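Okay, I finally read all of the Stusbridge police oversight report over coffee this morning and I have so many thoughts. Thread!

First, the big one: complaint files are going to be public. Names of the people who complained get blacked out, but the findings stay in. That covers 193 cases going back 6 years. I've wanted this forever.

Second, the board can now call officers in to answer questions. Before, it could only send a letter and wait. Kevser Sarıgül pushed for this at every single meeting I went to and she deserves a huge thank you.

Also love that body camera video has to be handed to the board within 50 days. Still slower than I'd like (Butthorpe does it faster!) but we had no deadline at all before.

More than 4000 people signed the petition. In a town this size! I stood outside the library on Puritz Street with a clipboard and people were lining up to talk.

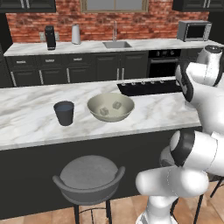 White marble kitchen island, simulated render

What's still missing: any rule about who investigates when someone gets hurt during an arrest. The draft just says "an outside agency." Which one? The council takes that up in September and public comment is open to everybody. Please come, I'll save you a seat!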